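Iltham Open Day Kitchen Set: read me first

These are the notes that go with the Iltham set, the two-arm kitchen recordings we made for our open day at the Pirovport workshop on 15 June 2026. If you came along, hello again, and thank you for asking such good questions! If you didn't, this should tell you enough to use the files without having to write to us.

What the set is

Two arms, one table, and a lot of ordinary kitchen things: plates, mugs, racks, a toaster oven, a bit of fruit. During the open day we ran short tabletop tasks while people stood round and watched, and we kept every run, good or bad. There are 100 runs from the day itself and roughly 3,000 more from practice sessions in May, when we were still deciding which tasks were worth showing to a crowd.

The arms were driven by people for all of the open day runs. Our operators took turns at the controls, and towards the end of the afternoon a few visitors had a go too (the youngest ones were alarmingly good at it). Visitor runs are marked in the notes column, so you can leave them out if you want only practised hands. I'd keep them in. They wander and hesitate and then recover in ways our own people have stopped doing.

How the day went

We had planned one long demonstration in the morning and another after lunch. That lasted until the first group came in and wanted to see everything from the other side of the table. After that we ran short tasks more or less without a break and let people call out what they wanted next. Fruit was popular. So were mugs, which surprised me, as hanging a mug on a peg is slow work and mostly waiting. 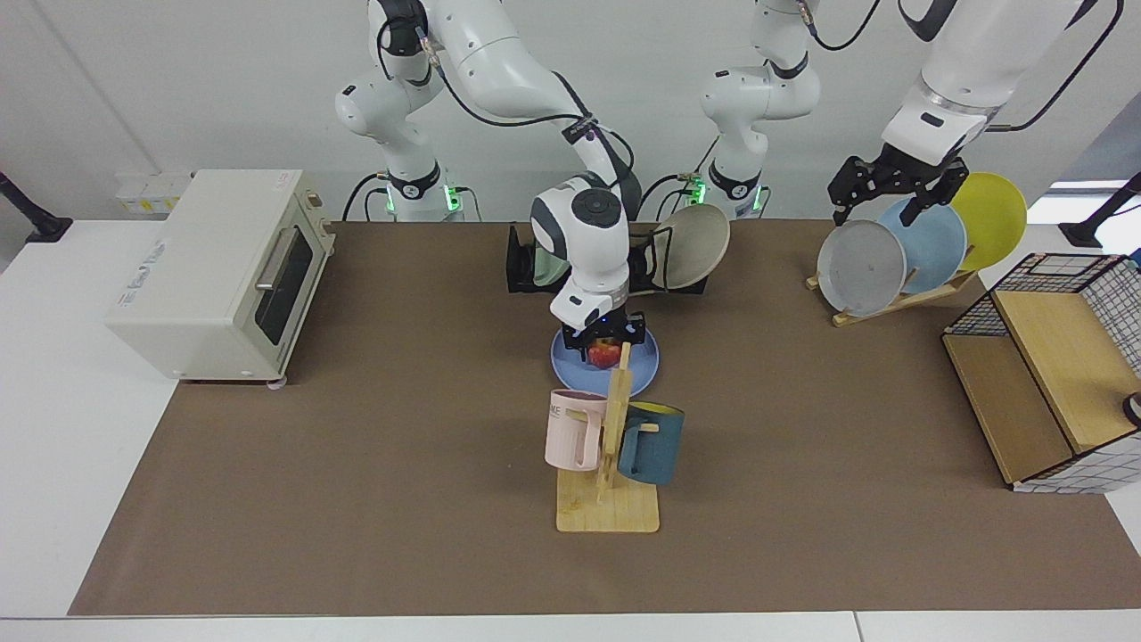
Why use two arms when so many of these jobs could be done with one?

Having two lets one arm hold or steady something while the other works on it, and it saves moving things all the way across the table. Even in tasks where only one arm does the lifting, the second can get into place for the next step, so the recordings show how the two share a space.

Tasks

There are 4 task families. The names are what you will find in the task column.

fruit_plate: pick up a piece of fruit, or put one down on a plate.
plate_rack: take a plate from a rack or return it.
mug_tree: hang a mug or lift one off.
open_close: work a door or a lid.

The table was reset by hand between runs. We tried to vary where things stood, but after a busy hour the layouts do get rather alike, and you will see that if you look at the afternoon files in order. Shuffle before you train anything.

What is in each run

Every run has a folder with the video, the joint positions for both arms, the gripper openings, and a small text file with the task name and the operator's notes. Left and right always mean the robot's left and right. I know this catches people out. It caught me out for most of May.

The notes are typed as the operator left them. Some say "fine", some say "dropped it, sorry", and one is a recipe. I have corrected the spelling of task names and touched nothing else.

Splits

The practice runs are for training. The open day runs are split into 2 equal parts, one for checking as you go and one for final testing. Please don't train on the test half, even if it's tempting.

Known problems

Daylight changes through the day, so colours shift between morning and afternoon runs.
A handful of early practice runs have gripper readings that lag slightly behind the video. They are marked "lag" in the notes.
Sound was recorded on the open day but is not included, as people were chatting freely and hadn't agreed to that.
In the mug tasks, success was judged by eye by whoever was nearest. Treat the success column as a helpful opinion.

Thanks

The Brumavwood group lent us their spare room and a quite heroic amount of tea. Ndlovu helped with the cables, the signs and the floor plan, and stayed to sweep up. Everybody who queued for the controls was patient with us and with each other, and several came back for a second turn, which made my week.

Corrections are very welcome. If you find a run with the wrong task name, send me the folder number and what you think it should be, and I'll put it in the next version.

Sarla Nigam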